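6. Putting the plush toys into the storage box

This section is for the soft toys that belong to the table display of the Hunwood play corner set. The felt letters, the backdrop cloth and the books have their own pages (sections 4, 5 and 7). Please read section 5 first if the backdrop is still hanging, because the letters should come down after the toys and not before.

One person can do the work alone. It takes some 22 minutes the first time, and less when you know the box.

What you need

- The fabric storage box, Siliņa size 320
- A soft clothes brush
- A damp cloth for the tabletop
- Small paper labels and a pencil
- One cotton bag for loose parts (bows, cords, pom-poms)

6.1 Opening the box

1. Take the box out of its sleeve and lay it flat on the table. The seam with the sewn label must look up.

2. Put one hand inside and push the two opposite walls away from each other. Do not pull on the top edge. The stitches there are made to keep the shape and they do not like to carry weight.

3. Press the loose bottom panel down until it lies flat in all corners. If one corner stays up, take the panel out and turn it a quarter.

4. Run your finger down every inside corner. The fold should be straight. A small wave in the fabric is normal for a new box and goes away after a few days of use.

Note: The box can also stand on the floor, but we recommend the table. You see better what is already inside, and your back will thank you.

6.2 Preparing the toys

1. Brush each toy in one direction, from the head down. With curly or looped fabric use only light pressure, otherwise the loops open and the toy looks old very soon.

2. Check the ribbon at the neck. If the bow is loose, tie it again before packing. Do not make a double knot. It leaves a hard place in the ribbon, and the next person must cut it.

3. Check pom-poms and cords by a gentle pull with two fingers. If something comes off, put it in the cotton bag and write the name of the toy on a label. Repairs are done by Trefor Gethin, who keeps the matching thread (Lestex, color 297).

4. Look at the underside of each toy for crumbs, glitter or glue. Glue must be removed before the toy goes into the box, because it will stick to the next one.

CAUTION: Never pack a toy that is damp. The woven fabric holds moisture for a long time, and the smell is difficult to remove. When you are not sure, leave the toy on the table overnight and pack it in the morning.

6.3 Placing the toys

1. Hold the toy by the body. Do not hold it by an ear, an arm, a bow or a cord, even if it is the easier place to reach.

2. Bring the toy over the middle of the opening and lower it straight down. Let it go only when it touches the bottom or the toy under it. From the side it will often catch on the rim - this is the most usual reason for torn ribbons.

3. Begin with the heavier toys. Round toys come next, in the corners, where they cannot roll. Toys with thin arms or with a bow in front come last, with the face up.

4. Keep the toys which wait for their turn behind the box, on the far side of the table. Then your arm does not pass over them with every movement.

5. Do not press the toys to win space. If the last one does not fit below the rim, use a second box.

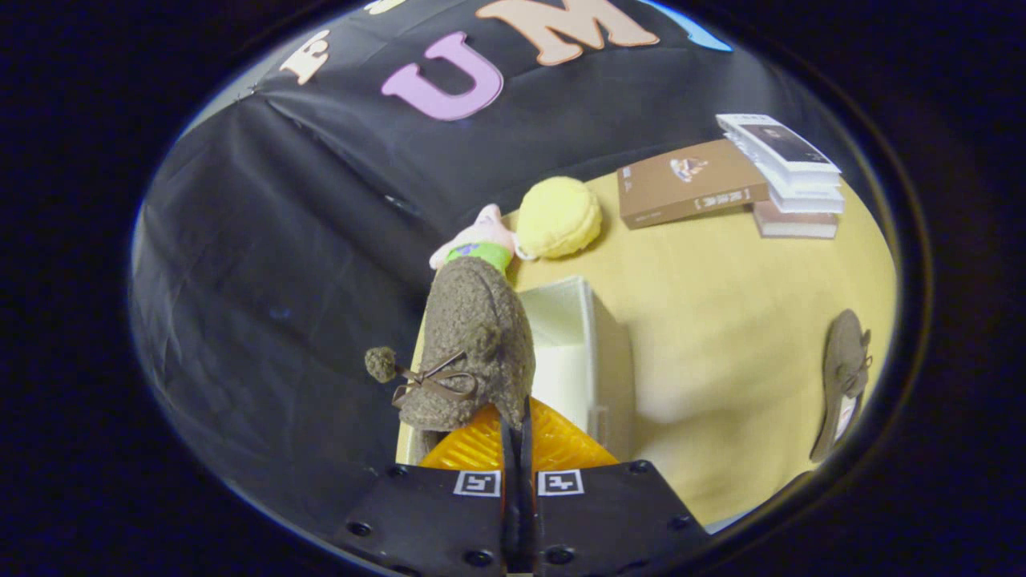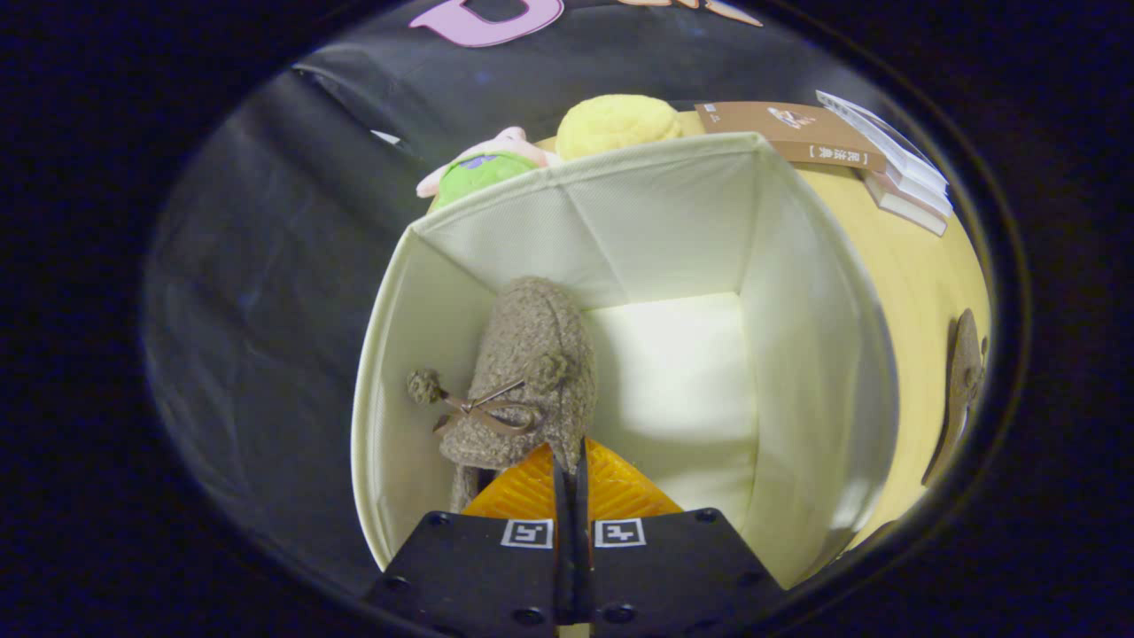
6. When all toys are inside, lay one sheet of thin paper on top. Do not use plastic film.

Note: Books must not go into the same box, also not at the side. The hard corners mark the plush. For books see section 7.

6.4 Closing and storing

1. Write on the label which toys are inside and fasten it on the front wall with the pin provided. Use pencil, the ink of a pen can pass through the paper.

2. Carry the box with both hands under the bottom. The walls are not made for lifting.

3. Store it on a dry shelf, away from the heater and from direct sun. Light colors become yellow at a window already after one summer.

4. You may put up to 3 boxes on top of each other when they are full. Empty boxes should be folded and returned to the sleeve.

6.5 If something is not right

The walls fall inward. The bottom panel is not flat. Repeat step 3 in 6.1.

The toys have a flat side after storage. Shake them lightly and leave them one day in open air. Do not use steam.

A toy is missing. Look first inside the folds of the backdrop cloth, small toys are often rolled in with it. If it stays missing, write to Ka-ming Pan at the Nullgate office with the number from the inside label of the set. Replacement toys are ordered once a year, in November, so please write before this time.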